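Progress report: Teaching small-object handling by demonstration
Project: Badeo
Submitted by: Gretthorpe workshop team
Date: 6/2/26

Summary
Work since the last report went into recording demonstrations with the hand-held gripper. We now hold 2340 usable recordings, against almost none at the start of the period. The people recording work at a plain table, guide the gripper through the task by hand, and the recordings are then used to train the arm. Remote control is still used for checking, but hand-held recording is faster and is now our main method.

Recording setup
All recording has moved to one table with a pale wood-grain top. The camera sits on the gripper and looks past both fingers. Every recording is supposed to begin and end with the fingers open over bare table, so that the software can find the cut points without help. This rule was added partway through the period. Older recordings without a clear start were trimmed by hand, and that took longer than planned. 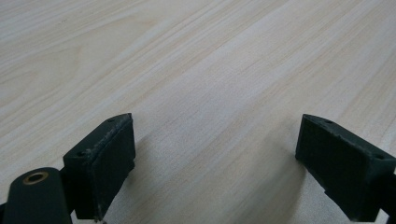
Open fingers over the bare tabletop.

Finger wear
The upper edges of both fingers are scuffed and chipped. So far we have seen no effect on training, but the camera sees these edges in every recording, and a new pair will look different. We plan to record one set with new fingers and one with the current pair before changing over for good. A spare pair is on order from Sivar and has not yet arrived.

Demonstrator training
New demonstrators start with approach and closing moves on an empty table before they handle any object. They practice holding the tool at a steady height and keeping both fingertips in view. The first session is short, and most people are ready to record after the second. The common faults are moving too fast on the way in and turning the wrist late.
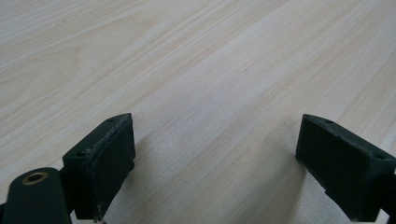 Steinarsdóttir asked at the midpoint review whether practice runs like these should count toward the total, and said she would prefer them listed separately. We have done so. The 2340 figure leaves out all practice runs, and it will be reported that way from here on.

Container tasks
The current task set has 19 variations, and four of them involve a container. These four are the slowest to record. The demonstrator has to plan how the fingers will clear the rim, and frosted plastic makes the object harder to see from the side - a round, gold-rimmed medallion looks hazy through the front wall. We are recording more approaches from above to make up for this.

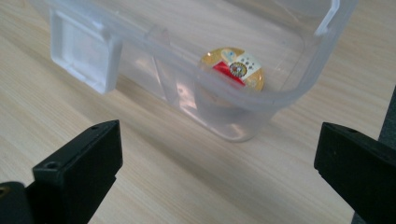 Plans for the next period
Finish the four container variations by the end of June.
Record the comparison sets once the spare fingers arrive.
Run the trained arm on all 19 variations and report results for each one.
No change to the budget is requested.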